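The Hijazi Weekend Bag by Lumavico

Birdie Rosenthal had carried the same battered holdall for 18 years before she sat down and sketched this one, and we think you can tell - everything is just where your hand goes looking for it.

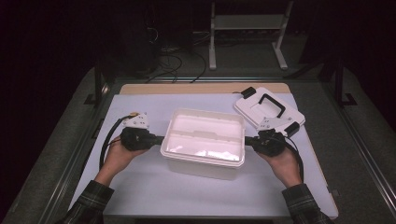 The body is waxed cotton with leather handles that soften nicely as you use them, and there's a zip pocket inside for your keys, your phone and that lipstick you always lose. It holds 40 liters, plenty for a long weekend (even if you pack too many shoes, like we do!).

Comes in olive, rust or navy. The next batch ships in June. 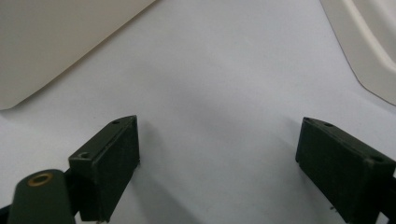

Can I wash it?
Please keep it out of the machine. Wipe it with a damp cloth and let it dry on its own.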